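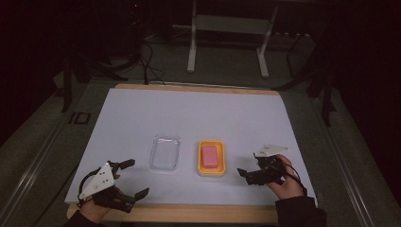

Lamgate Household Forum > Kitchen and Bathroom > Cleaning
Thread: Ganemo soap bars, is the "lasts twice as long" claim true?
Started 2018-12-03

tapwasher wrote:
The refill shop on Prydderch Street has a big card in the window saying a Ganemo bar "lasts twice as long as a bottle of handwash". Twice as long as what bottle? Used by whom? I asked at the till and was told it was on the leaflet. I read the leaflet and it says the same thing in green.

I'm not against bar soap. I grew up with it. I object to being told a number with nothing behind it, and to paying a good deal more for a bar than the supermarket wants. Has anyone here kept a proper note of how long one lasts in a normal house with children in it?

marrowfat wrote:
We changed over in the summer and I'd say a bar does us a month, downstairs loo only. The bottle used to go in less than that, but the children were pumping it six times for one pair of hands. So I believe the claim, more or less.

tapwasher wrote:
That tells me your children like pressing pumps. Put a bottle with a stiff pump next to the basin and you might get your month out of that as well.

marrowfat wrote:
I might. I'd still have an empty bottle at the end of it.

Hefin Gittins wrote:
I did write it down, being that sort of person. Same basin, two adults, one supermarket bar at 77p, unwrapped on the first and thrown out as a sliver just under four weeks later. Then a Ganemo bar in the same spot. That one went on a few days longer, and it was a heavier bar to begin with. Gram for gram I couldn't tell them apart.

What did make a difference was where the soap sat between washes. My first bar lived in a flat-bottomed thing with no way for the water to get out, and the underside turned to jelly. I scraped a good spoonful of it into the bin every weekend, and I'd paid for that jelly.
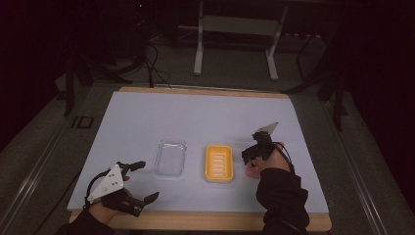
So before anybody pays extra for a "long-lasting" bar I would look at the dish. Slots or ridges in the bottom, somewhere for the drips to go, and somewhere out of the way of the tap. I suspect that would do more for most people than changing brand, though I admit that two bars and one basin isn't much of a trial.

bluebasin wrote:
Sorry, but slots are overrated. Ours has slots and they block solid with soap. Then you are poking at them with a cocktail stick. A plain saucer you can rinse under the tap beats all these clever dishes.

Hefin Gittins wrote:
Do you rinse the saucer every day, though?

bluebasin wrote:
Most days.

Hefin Gittins wrote:
Well, if you rinsed the slotted one most days it wouldn't block.

bluebasin wrote:
You haven't met my slots. We're on very hard water here, Brinow side, and everything cakes. The kettle is a disgrace. I don't think people in soft water areas have any idea how much soap you get through just to raise a lather.

oldhand_pat wrote:
Hard water is a fair point and it makes the card in the window look even sillier. You can't have one figure for everybody if half the town is washing in chalk.

Can I also put in a word against those net bags that hang off the tap? We were given one. The soap dries out nicely, I'll grant them that, but the net goes slimy and nobody in this house would touch it. It went out after 10 days.

marrowfat wrote:
I love my net bag! It goes in with the towels once a week and comes out fine. You have to use up the little ends in it though, not a whole new bar.

tapwasher wrote:
Back to the claim, if we can. I wrote to Ganemo and had a reply this morning. I asked three questions: what size of bottle, how many washes a day, and who did the testing. The reply thanked me for caring about plastic and gave me a code for free postage. None of the three got an answer.

oldhand_pat wrote:
Did you use the code?

tapwasher wrote:
I did not.

bluebasin wrote:
In fairness the shop is only repeating what it has been sent. I wouldn't stop going there over it. Their loose washing soda is good value and I did check that one against the supermarket.

Hefin Gittins wrote:
Agreed on the washing soda. I'm less sure about their soap dishes, which are bamboo and go black underneath in the damp. My sister's did. I'd sooner have a plastic one in two pieces, where the top lifts off and you can tip the water out of the bottom. They're not fashionable but they come clean.

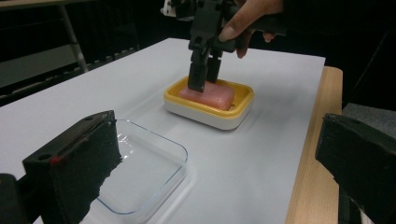
Pink soap in a yellow dish with a white base.

marrowfat wrote:
Plastic dish to save on plastic bottles, then.

Hefin Gittins wrote:
One dish, kept for years. My mother's is older than I am. I'd want to see somebody do the sum before I called it worse than a bamboo one replaced every spring, and I notice that sum isn't on the leaflet either.

oldhand_pat wrote:
Two bars on the go, turn and turn about, is what we were taught. One dries while you use the other. I have never measured it, so tapwasher can ignore me.

tapwasher wrote:
I'd believe that before I believed the window. All right, I'll have a go. I've bought one Ganemo and one ordinary bar and weighed them both on the kitchen scales. One is going by the upstairs basin and the other by the downstairs.

Hefin Gittins wrote:
Different basins, different people using them. You'll want to swap them over halfway.

tapwasher wrote:
Fine, I'll swap them. If the children will leave them where I put them I'll post the weights after Christmas.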